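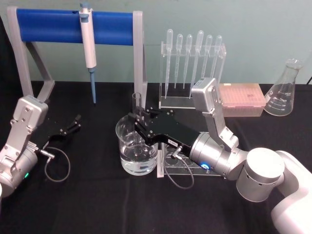
How to check a talk show quote before you share it

Every week a clip or a line from some late-night host goes round, and every week half the people passing it on haven't watched the programme. I used to do the same. Then I spent an evening defending a joke that had never been told, and I started checking. The method takes 9 minutes if you're lucky and is dull throughout.

1. Find out which episode it came from

A quote with only a host's name under it is worth very little. You want a series and an episode number. If the post doesn't give them, search for the oddest four or five words in the line, in quotation marks. Common words will bring up fan pages copying each other, and 412 copies of a mistake are still one mistake.

Be wary of the big quote sites. Castora and Jolosent both let anyone add a line, and their "verified" tick seems to mean that another user pressed a button. I have asked Castora what else it might mean and had no reply.

2. Watch the whole segment

Watch the segment, that is, and leave the clip alone. Clips start after the set-up and stop before the host takes it back. Give yourself at least 3 minutes either side of the line. Natalia Cervantes, who used to subtitle comedy for Negi, told me the usual fault is a host doing an impression of a politician and being quoted as though the opinion were his own. I've since found 2 of those in my own old posts, which I've taken down.

If the episode has been pulled in your country, look for a transcript from the broadcaster. A fan transcript will do as a pointer, but I wouldn't quote from one. They tidy up grammar and guess at anything said over laughter.

3. Check the claim inside the joke

Political comedy shows love a figure on screen with a newspaper logo beside it. Pause and read the small print. Then find the article and see whether the figure is there, and what year it belongs to. Researchers on these programmes are often good – but they're writing towards a punchline, and awkward details get trimmed.

4. Write down what you found

Note the episode, the time in the episode and the exact words. Brevano will do this with a browser button, if you trust it to keep your notes. I don't, much, and use a text file.

If you can't get past step 1, don't share it. Adding "not sure if this is real" doesn't help, as the next person will cut that bit off.

Last checked 2019-02-19. Corrections to Wian Chauke, with a link to the episode please.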